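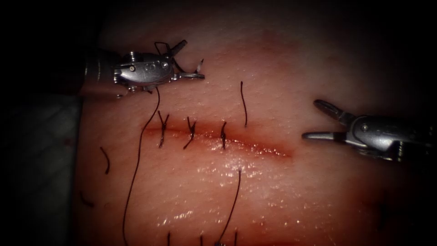
To: Marden Concert Series subscribers
Subject: Re: Mornusholm program, seating and start time

On Wednesday the series office wrote:

> The Mornusholm quartet will perform its new album, Nandine, in full
> at Watkins Hall in July. Doors open at 7:00. Tickets ordered through
> this list will be held at the box office.

Subscribers are advised of two changes to the notice quoted above. Doors will now open at 6:30, and the performance will begin at 7:15. The album will be played without an intermission and runs 70 minutes.

The balcony at Watkins Hall will be open for this concert, bringing the capacity to 700. Of the balcony seats, 153 are reserved for subscribers until noon on the day of the performance. Any that remain will then go on general sale.

Orders already placed do not need to be submitted again. Requests to move from the main floor to the balcony should be sent to the office in reply to this message, with the order number in the subject line.

Series Office
Marden Concert Series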